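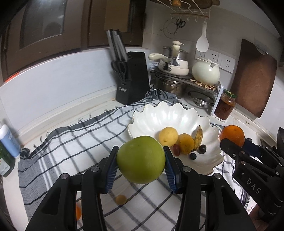 Why do people keep fruit in an open bowl on the counter when so much of it would last longer in the fridge?

Mostly so that they'll see it and eat it. That was the reason I heard more than any other when I went round asking, and it came up in houses where the bowl was piled high and in houses where it held one lemon and a set of keys.

4. What ends up in the bowl

4.1 The mixed bowl

I started this part of the study thinking I'd be writing about ripeness, and I ended up writing mostly about company – which fruit gets put with which, and what gets left outside. We had 90 households keeping a kitchen diary through July, and between them they sent in 564 entries, some a full page long and some just "bananas gone, bought more". I read every one of them (twice, in the case of the longer ones, which were a treat).

Mixed bowls were much more common than I'd expected. People buy apples by the bag and grapes by the bunch, so you might think the bowl would follow the shopping, one kind at a time. It doesn't work that way for long. By the middle of the week the bag of apples is down to a couple, somebody has added a mango that was going cheap, and the last few grapes have come off their stalk and rolled to the bottom. Figure 4 is a good case of a bowl at this stage: a small banana going brown, a spotty mango-like fruit, and a few loose grapes or berries in front, all in a white bowl with a wavy rim.

I've called this the "late bowl" in my notes, and I'll stick with the name. A late bowl has several kinds of fruit in it and not much of any of them. The diaries suggest it's the stage when people stop helping themselves and start making decisions. Someone eats the banana because it has to be eaten. Someone else decides the mango can wait, and it waits rather too long.

Figure 4. A late bowl on a checked tea towel, with more fruit outside the bowl than the word "fruit bowl" would lead you to expect.

4.2 Fruit outside the bowl

I hadn't planned to look at this at all. The diary form, which I borrowed from the earlier Muden study and changed as little as I could, has a box marked "in the bowl" and nothing for anything else. So people wrote in the margins. They wrote "2 oranges next to it", "pear on windowsill, not ready", and in one case a whole paragraph about a melon that lived on top of the microwave for the entire month. I'm very fond of that paragraph, though I couldn't find a way of coding it.

Once I went back through the margins properly, three sorts of outside fruit stood out. There is fruit that won't fit. There is fruit being kept apart on purpose, usually to ripen or to stop it ripening something else. And there is fruit which has been taken out while a person looks for what they want underneath, and which then just stays where it was put down. That last sort was my favourite, and it's hard to get at with a diary, as hardly anyone thinks to record it. In 17 households, though, someone did mention it, often with a bit of grumbling about whoever had done the rummaging.

Citrus turned up outside the bowl a lot. My guess is that people trust an orange to look after itself. It has a thick skin, it doesn't bruise if you look at it wrongly, and it'll sit quite happily beside the bottles at the end of a worktop. Nobody in the diaries treated a peach like that.

4.3 Cloths, towels and what goes underneath

I want to say something about tea towels, even though the Wibisono coding scheme treats them as background and tells you to skip them. I did skip them on the first pass. Then I noticed how often people mentioned a cloth under the bowl, and I went back.

Some said it protected the worktop. Some had washed the fruit and wanted it to drain, and the towel never got put away. A few liked how it looked, and they tended to be the same people who told me where the bowl came from. What interests me is that a cloth makes the bowl's patch of counter bigger. Fruit set down on the towel seemed to count, for most people, as still being "in the fruit bowl" – one diary said so in exactly those words – whereas fruit on the bare worktop was "out". I'd love to test this properly.

4.4 Some problems with all this

The diaries came from one month, and a summer one at that, so there's plenty of soft fruit in them and very few clementines. I'd expect a winter round to look quite different. I also asked for 100 households and didn't get them, and the ones who dropped out were mainly those with small children, who probably have the liveliest bowls of anybody.

Then there's the trouble of naming fruit. People wrote "orange thing" and "small yellow one (plum?)" more often than you'd think, and I left those entries as they were. Guessing would have made the table neater and I'd have been wrong some of the time. The same goes for Figure 4, where the yellow fruit at the left of the bowl could be a lemon or could be an apricot, and I've entered it as unidentified.

The next section takes up the question of who throws the fruit away, and when.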